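The Ferry to Lorkent

Socorro Alvarado had the envelope in her coat and kept checking it. The ferry left Florodton at 8 in the morning and she had been on the dock well before that, standing next to a man with a crate of hens.

Her brother had written once since their mother's funeral. The letter said the house in Lorkent was sold, that the buyer was a man named Begović, and that anything she wanted had to be out by the 22nd March. It gave no phone number. It was signed with his full name, as if she might have mistaken him for another brother.

She took a seat inside, by the stove. The woman across from her was peeling an orange into a paper bag.

"Family over there?" the woman asked.

"A house."

"That's better than family," the woman said, and offered her a piece.

Socorro ate it. She had not had breakfast. Through the window the water was flat and brown, and the far side did not seem to get any closer for a long time. She thought about what she wanted from the house. There was the kitchen clock, which had never kept time. There was the green bowl. There was the slab her father had used for rolling out dough, which had stood on the counter under the window for as long as she could remember and which two people could barely lift. She did not think she wanted any of it. She had bought the ticket anyway.

The Slab

The house was at the top of Donico Street, number 68. The front door was open. Begović was in the hall on a stepladder, taking down the light, and he came down when he saw her and wiped his hands on his pants.

"You're the sister," he said.

"Yes."

"He said you might not come."

"Is he here?"

"He left last night." Begović looked at the ladder. "He took the clock."

She went through to the kitchen. The cupboards were empty and the doors had been left open. The bowl was gone too, or had been broken years ago and she had not been told. The slab was where it had always been. The morning light fell on it the way it used to, so bright in the middle that you had to move your head to see the stone.

Her father had been a baker for the ferry company, back when the boats still served hot rolls. He bought the slab from a mason who owed him money. He used to say you could tell good stone by looking at it from the side, and he would make both children crouch with their chins on the counter and look. Her brother always claimed to see a river in it. Socorro saw scratches, and a smear where someone had put down a buttery knife. She said so, and her father laughed, and her brother did not speak to her until supper. 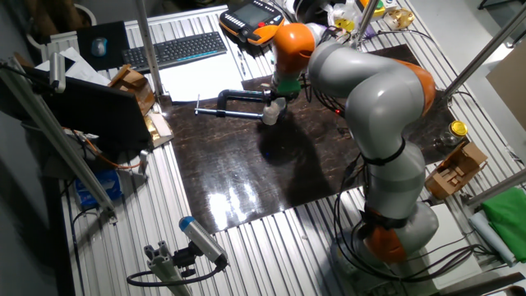
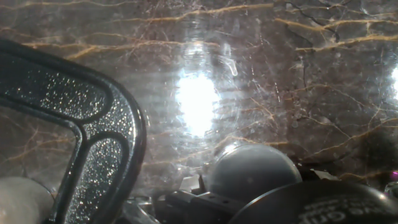
What She Took

Begović made coffee on a camp burner. There was one cup and he gave it to her. He drank his from the lid of a jar.

"I can leave the stone where it is," he said. "I was going to build the new counter around it. But if you want it, it's yours. It says so in the contract. Contents to the family."

"How would I get it home?"

"I have a cousin with a truck."

"And then the ferry."

"And then the ferry," he agreed.

She put the cup down on the slab and then picked it up again. Her mother had not allowed cups on it. It was for dough. When her father died her mother stopped baking but she still washed it every evening, with vinegar and a rag, and dried it with a second rag. She never let anyone help. Toward the end she could not stand for long, and she pulled up a chair and did it sitting down.

"Do you bake?" Socorro asked.

"My wife does. She's coming in October, with the girls, when the school says they have places."

"How many girls?"

"Two. One is eight. The other one is small still."

Socorro nodded. She bent down until her chin was on the edge of the counter. Her knees did not like it. Begović stood there with the jar lid in his hand and did not ask what she was doing.

It took her a while. Then she straightened up and took the envelope from her coat and laid it open on the windowsill. Inside were the papers her brother had sent for her to sign. She signed each one where he had put a cross, and she wrote one more line at the bottom of the last page, in small letters, and put her initials next to it.

Begović read it. "The stone stays with the house," he read out.

"You'll need vinegar," she said. "And a rag. Two rags."

"I'll tell her."

"No cups."

"No cups," he said.

He walked her down as far as the corner. It had started to rain a little and he held the gate for her and told her the afternoon boat was often late. She thanked him for the coffee.

The same woman was on the ferry, without the oranges now and with a roll of carpet across her knees. She made room on the bench by the stove.

"So?" she said. "Did you get what you went for?"

"My brother took the clock," Socorro said.

"Was it a good clock?"

"No. It ran slow."

The woman thought about this. The engine started under them and the windows shook. Socorro unbuttoned her coat and felt in the pocket where the envelope had been – there was only a strip of orange peel, and she could not remember putting it there. She held it near the stove until it began to smell.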